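Border talks between Duslow and Tumley: who gained from the September visit?

3. Findings

Our group read 15 press statements from the two governments and 11 newspaper reports on the foreign minister's trip to the Nedelcu valley. Duslow called the visit historic in eight of its statements. We could not find what had changed. The crossing at Wadard stayed shut, and the promised aid office has no address.

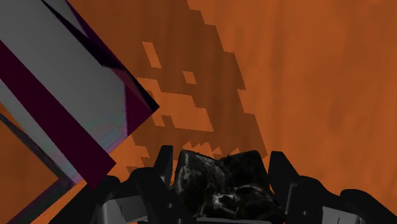 Tumley's protest looks just as thin. It recalled its ambassador, then sent him back 15 days later with no reason given. Both sides claim the support of people in the valley, yet neither quotes a survey. The only figure we saw was a crowd of 200 at the welcome, and it came from the ministry that hired the buses.

4. Limits

We used English translations only, and two of the Tumley statements were summaries. Our marking of tone was done by hand.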